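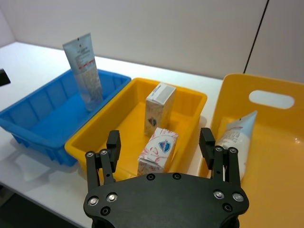
Two-arm sorting cell – what we're asking money for

Sat 16 August

Quick gallery for anyone who has to sign off the Tristavel packing bench before the September round. Sorry it's rushed, the spreadsheet ate the morning. Full costings are in the shared folder under Clumon phase 2. The short version: one cell, two arms, two grippers, bins, a year of spares. We'd like to buy the second set of grippers now and not next spring, becuase the lead time is 14 weeks and the supplier won't hold the price past the end of the month.

Work is toiletries and small cartons. Tubes, boxes, packets, into trays. Nothing heavy. Payload isn't what we're paying for, reach and finger travel are. Please don't cut the arm size to save a bit without asking first, we priced the smaller one and the saving vanishes once you add a riser plate.

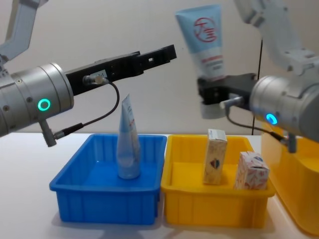 Both arms over the trays, right-hand one holding a tube upright.

Grippers: 2 on the bench plus 1 spare in the budget. Spare was struck out of the last draft, I've put it back. One dead gripper stops the whole bench.

Cables: 31 on the quote, looked high to me too. Covers both cells and the test rig at Eskola. Budget right-angle plugs, the straight ones need more room at the wrist than you'd think. Allow two spare sets per arm.

Fingers: standard parallel for now. Soft pads are on the wish list, line 9, not in the total. Would sooner see how the thin tubes behave over a few weeks than guess at a pad and buy the wrong one.
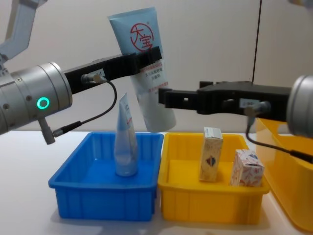 Page 3 of 4

Tube in the left gripper, above the trays. Second arm close by with its fingers open. Most of the planning time goes on this sort of move, two arms near each other over a small area, so there are five days of engineer time in the quote. Leave them in please. Last year's plan had two and we overran.

Bins: cheap, buy plenty. Blue and yellow shallow ones the same sort of size, plus the deep yellow. 267 pounds for the lot including delivery, and that's with extras for the ones that crack. Stick to the same maker or the rim heights change and someone has to re-teach every pick.

Table: plain white top, already ours, no cost. Fixings and floor anchors are on the facilities budget – check with them before you count it twice.

Software: Memside licence is per arm, not per cell. Caught us out in the first draft. Renewal is 1821 a year for the pair, support included. Goes under running costs, not capital.

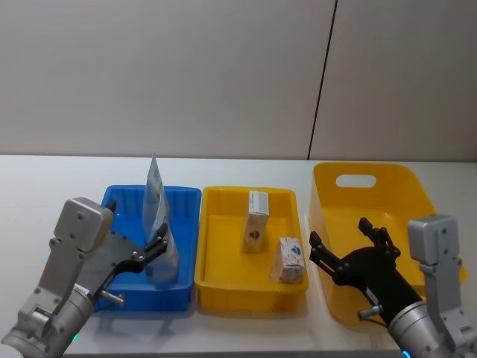 Packets are the awkward one. If the packet work grows we'll want to look at suction as well, which means an air line and a small compressor, and neither is in this round. I've left a blank row for it so the layout doesnt have to be redone. Floor space wise, keep the bit behind the bench free on the plan.

Still to come: insurance figure, guarding quote (two firms asked, one has answered), trade-in on the old conveyor. Comments on the sheet by Wednesday if you can, cell numbers not screenshots.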